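4.2 Garment handling outside the workshop

Claims about home-built arms tend to rest on footage from the bench where the arms were made, and we doubt that such footage says much. The Gritach build was put together in a shared workshop by Nwachukwu and Oyewole over 2 winters, and its makers reported that it could place a jacket on a hanger "in any ordinary room." We took that wording seriously and tried it in a bedroom, with a bed as the work surface.

A bed is a poor table. The duvet gives under load, so the height of the cloth is never quite what the planner believes it to be, and a collar pressed into padding does not spring back the way it does on plywood. None of the 286 practice runs logged in the workshop had used a soft surface – a gap the original build notes do not mention.

We also question the word "two-armed" as the build notes use it. Figure 3 shows the right gripper holding one end of the hanger while the left gripper has no contact with the jacket. A single view proves little about the whole task, but it does fit our general worry: a second arm adds cost, wiring and calibration work, and the notes never show what it adds to the result. Nogueira (personal communication) takes a kinder view and expects the left arm to matter more with heavy coats. We have seen no data either way.

Until runs on soft surfaces are logged with the same care as those on the bench, we would treat the claim about ordinary rooms as untested.
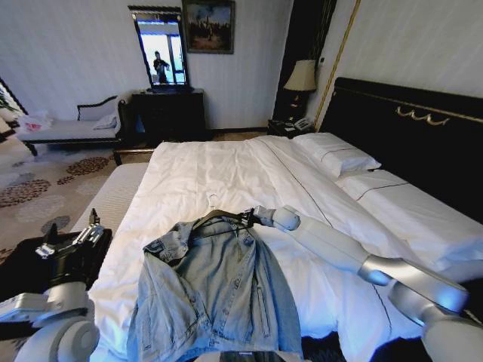
Figure 3. Gritach build with a denim jacket and hanger on the bed.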